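Grulholm 4 review: grasp planning I want to keep

I've been running Grulholm 4 on our arm since September, and I'm still a little giddy about it. It takes the camera feed, proposes grasps, ranks them, and hands the winner to the motion planner with hardly any glue code from me. Clear plastic used to wreck my old pipeline (depth full of holes, grasps floating in space), so bottles lying flat are the first thing I try with any planner!

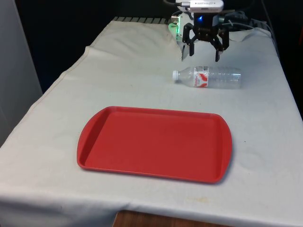 Zarmeena Ghauri wrote in to say the default ranking favors bottle necks too much, and that turning the edge weight down to 100 fixed it for her. I tried it, and she's right – the middle of the body gets a fair shot now.

The replay viewer is my favorite part. You can scrub through a run and see every candidate the planner threw away, with the score next to it. I keep up to 1,000 candidates per run and it stays quick.

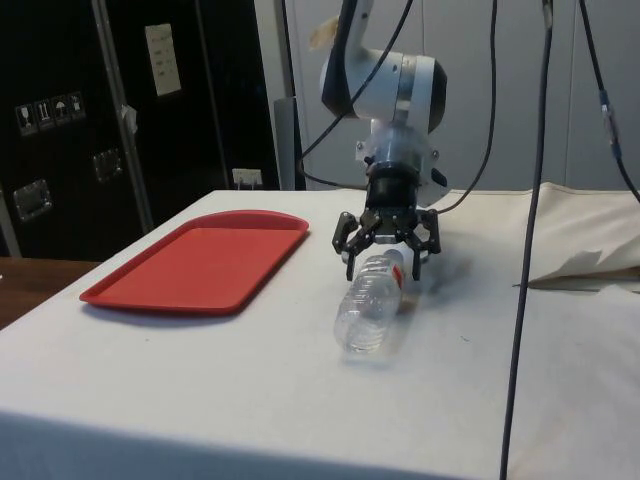

Approach angles are easy to limit too, one line in the config, and collision checks against a tray or the table come set up. Cables are another story. The planner knows nothing about them, so you add your own keep-out boxes, and the docs on that are thin.

Wrist camera calibration was painless – I followed the wizard once and haven't touched it again.
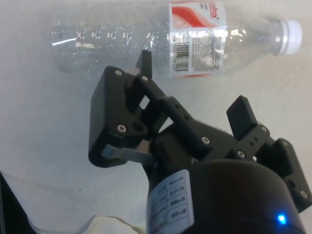

Wrist view, fingers open, bottle on its side.

Setup took me an afternoon, most of it spent on drivers. I'd buy it again.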